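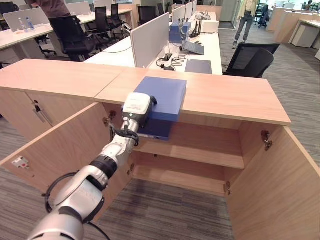

Office tidy-up meeting, October 1, 2026

Present: me (Flor Zapata, taking notes again!), Amparo Rivadeneyra, Orlando Llanos, Ulises Cabrera. Jacobus Van der Merwe joined for the last 13 minutes.

Storage cabinets. We spent most of the meeting on these, no surprise there. Amparo wants the low wooden ones behind the desks to be for boxes only, and I'm with her. Orlando asked if he could keep his Ticona binders in there too (he has 39 of them, I had no idea) and we said no, sorry Orlando, they go to the back room. The blue boxes get the shelf, lying flat.

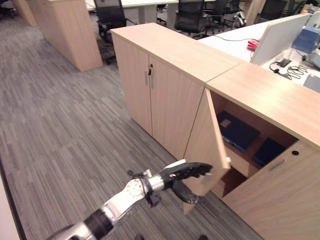 Ulises would like everybody to close the doors when they're done, please, he's walked into one twice. Agreed. The key for the taller cabinet is staying in the lock for now. I said I'd get a spare cut and Amparo is lending me $9 for it until I can get to petty cash.

Desks. Loose black cables all over the place! Ulises will sort them and label the ones we keep. Anything without a label by our next meeting goes in the Cornex return bin.

Jacobus asked what we'd spent on labels so far. It's $90, and he was fine with that.

To do: Orlando moves binders, Ulises does cables, I get the key cut. Amparo is booking the room for next time.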